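The Desk That Ate the House

By Petronella Mkhize
Jan 8, 2019
4 min read

Every home has one flat surface that takes in strays, and in ours it is the built-in desk. It was meant for paying bills and writing letters, and I did write one letter at it, in April. Since then it has become the place where things are put down by people on their way to somewhere else.
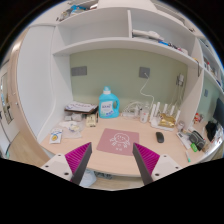
The desk on tidying day, with mouse mat, detergent and router all in residence.

My friend Keabetswe Modise, who has a far stricter hand than mine, told me to begin with whatever plainly belongs in another room. Well, that would be the big turquoise detergent bottle! I have grown rather fond of it against the green wall, but fondness is how these things get started. She also says to give the mouse and its pink mat the best spot and make everything else ask permission.

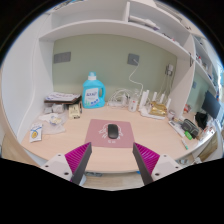
Papers are my real weakness. I can lose a whole afternoon to a pile of them, reading old letters from the bank as if they were novels, and at the end the pile is the same height and my tea has gone cold. So now I allow myself one folder for keeping, and whatever won't fit in it has to go — even the nice envelopes.

The white cables are another matter. I have left them looped beside the router for the time being, as I would sooner live with a tangle than with a household that has no internet. 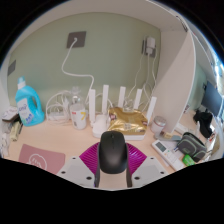

Keeping it that way

Five minutes before supper is plenty. Carry off one thing that lives elsewhere, wipe where it stood, and go and eat.

Comments

Rupert Hauser: Ours is the piano lid. We haven't heard a note in years.

Kagiso Mokgethi: One folder? I have 51 and could use more.

Pieter Joubert: Lovely piece. Please keep the detergent where it is.

Contact us | © 2019 Kosuvby | Back to top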